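The Last Great Phone Table

I have a confession. When I check into a hotel, I don't look at the view and I don't bounce on the bed. I go straight to the nightstand and pull the drawer open. My sister thinks this is weird. I think you can learn more from a nightstand than from any lobby!

I blame the Cuvgate, a 79-room place where I spent most of one February with a bad cold and a worse deadline. My table there was a square thing with sharp corners, and I hit my hip on it 6 times (I kept a tally on hotel stationery). The drawer stuck. The lamp took up the whole top, so my water glass lived on the carpet, and you can guess how that went.

So now I have opinions. Give me a round table, please, because I get up at 3 a.m. and I walk into things. Give me a rim around the top so my earplugs don't roll off - I've lost so many earplugs. And give me a real phone with a cord. I know, I know, we all have one in our pocket. But mine is usually dead, and I love the clunk of hanging up a handset. I ordered toast at the Zulden just to hear it.

Then there's the remote. At home it vanishes into the blankets every night. Put it in the drawer and it has an address. I started doing this last winter and have only lost it once since, under the dog.

I did go shopping for a round one of my own. The prettiest was $797, so I'm still looking.
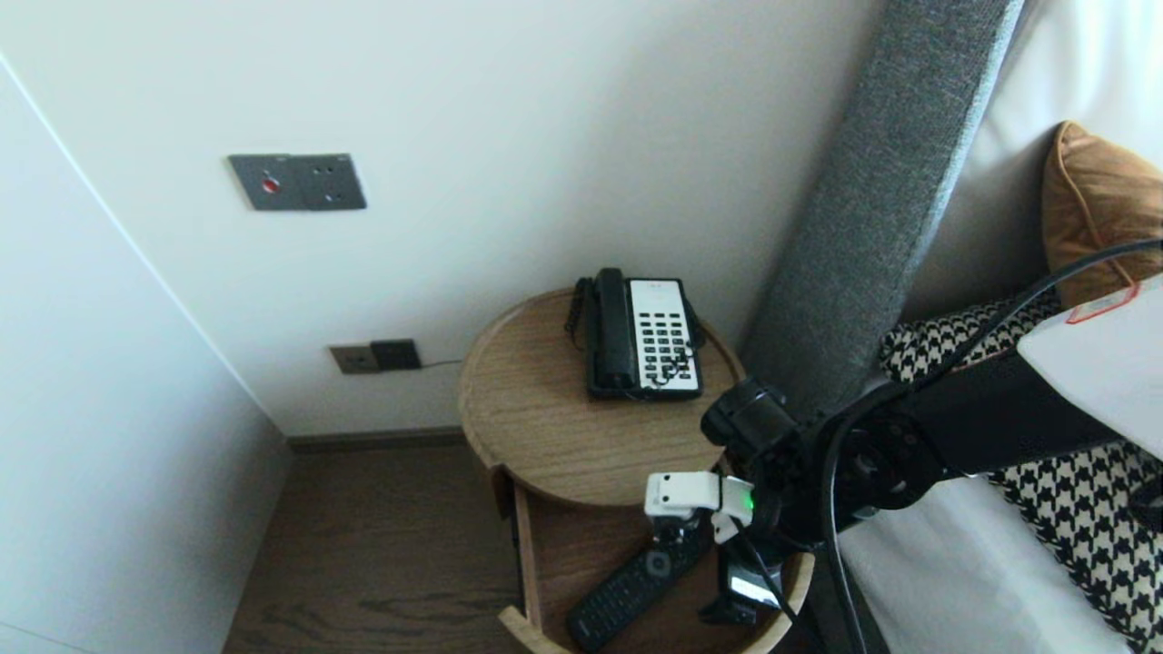 Round top, raised rim, corded phone, and the remote in its drawer.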